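How to Replace a Sinking Gas Lift on an Office Chair

My desk chair started going down on me in October. First it was a slow sink over a morning, then I'd sit down and be at the bottom before I'd even opened my email. I put up with it for way too long (there was a cushion involved, let's leave it at that) and then finally bought a new gas lift, and the whole job took less time than I'd spent complaining about it.

Mine is a Flatholm task chair, but the method is pretty much the same for any chair where a single post goes up from the base into the seat. The post isn't screwed in at either end. It's a tapered fit, held by your weight pushing down on it for years, and that's why it feels like it's welded on.

What I used:

A pipe wrench, the bigger the better
A rubber mallet
Penetrating oil
An old towel
The new lift (mine was a Madus, ordered online)

Before you order, measure the old one. You want the width of the post where it goes into the base and the full length with the seat all the way up. Mine came to 331 mm at the long end, and the first one I put in my cart was made for a drafting chair and would have had my feet dangling. Check the travel too — that's how far it moves between lowest and highest.

Get the cover sleeve out of the way first if your chair has one. Most of them just slide. Then get down low and find where the post meets the plate under the seat, and spray the oil right into that joint. Leave it for a good while. I did mine before dinner and came back at 7. 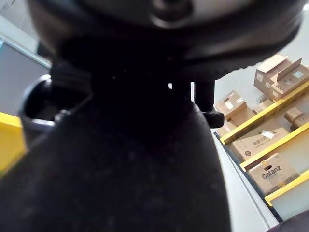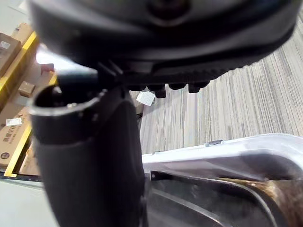

Flo­or-level work like this is hard on the knees, so fold the towel up and kneel on it. Tekin, whose forum post got me started, reckoned the oil matters more than the muscle, and that anyone who skips the wait will end up chewing the post to bits with the wrench and still be stuck with the old lift in place. I'm passing that along because I skipped it on my first go and, well, yes.

Okay, now the actual removal.

Tip the chair on its side. Knock the base off first by hitting the hub with the mallet, close to the post, moving around it as you go. It took me 4 good whacks and then it dropped off all at once, so keep your toes clear.

Clamp the pipe wrench on the post as near to the seat plate as you can get. Don't grab the thin shiny rod. Turn it back and forth, pulling away from the seat a little as you twist. You'll feel it give. If it doesn't, more oil and another wait.

Wipe out the hole in the plate and the hole in the base. No grease on the new one! It needs to grip.

Drop the new lift into the base, take the little plastic cap off the button on top, and set the seat down over it. Then sit down hard a few times. That's the whole installation.

Test the lever before you put your tools away. If the seat won't go down, the lever may not be reaching the button, and on some chairs there's a small screw you can turn to adjust that.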